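Drorora Bellis 양팔 조작 셀

Bellis는 양팔 조작 학습 연구를 위한 탁상형 실험 셀이다. 로봇 팔 2대, 알루미늄 프레임 인클로저, 고정 카메라, 기록 소프트웨어 Kuritar로 구성되며, 시연 수집과 정책 평가를 같은 장비에서 수행한다. 팔 베이스는 전면부에 볼트로 고정되어 있어 수집과 평가 사이에 기구 좌표를 다시 맞추는 절차가 짧다.

기본 제공 과제는 단어 조립이다. 화이트보드에 적힌 목표 단어를 읽고, 작업면에 흩어진 글자 블록 중 필요한 것을 골라 순서대로 배열한다. 목표 단어는 에피소드마다 손으로 다시 쓰며, 별도의 텍스트 명령은 입력하지 않는다. 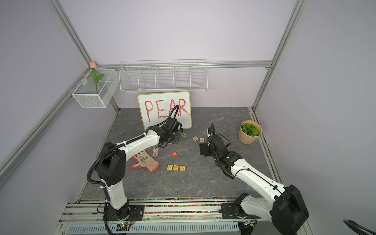
단어 조립 과제의 평가는 최종 배열의 일치 여부와 중간 단계 점수를 분리하여 기록한다. 중간 단계 점수는 목표 단어의 앞 글자부터 연속으로 맞은 블록에만 부여한다. 목표가 PEAR이고 작업면 앞쪽에 P, E, A가 나란히 놓인 상태는 4단계 중 3단계로 처리된다. T, X, N처럼 목표에 없는 글자는 방해 블록으로 분류하고, 장갑과 화분 같은 비과제 물체도 배치 조건에 포함한다. 팔의 케이블이 보드의 글자 앞을 지나는 구간이 있으므로 목표 단어 인식은 단일 프레임 결과로 확정하지 않는다.

내부 시험에서는 Allow 기법을 적용하였다. Allow는 두 팔의 작업 영역이 겹칠 때 한쪽 팔에만 진입 권한을 주는 중재 방식으로, 정책 네트워크를 재학습하지 않고 추론 단계에 추가한다. 학습에는 시연 425회를 사용하였고, 조건별로 5개의 난수 시드를 평가하였다. 중재를 적용하지 않은 기준 정책과 비교해 최종 일치율은 11%p 높았다. 에피소드당 소요 시간은 늘어났으며, 대기 구간의 단축은 후속 과제로 남아 있다.

시험 기록 형식은 12월 배포본부터 변경되었다. 이전 형식의 기록은 Kuritar의 변환 메뉴에서 불러올 수 있다.

최종 수정: 3월 24일

관련 항목
Kuritar 기록 소프트웨어
Bellis 교체용 그리퍼 패드
Bellis 글자 블록 세트
Allow 중재 모듈 적용 안내
단어 조립 과제 채점 기준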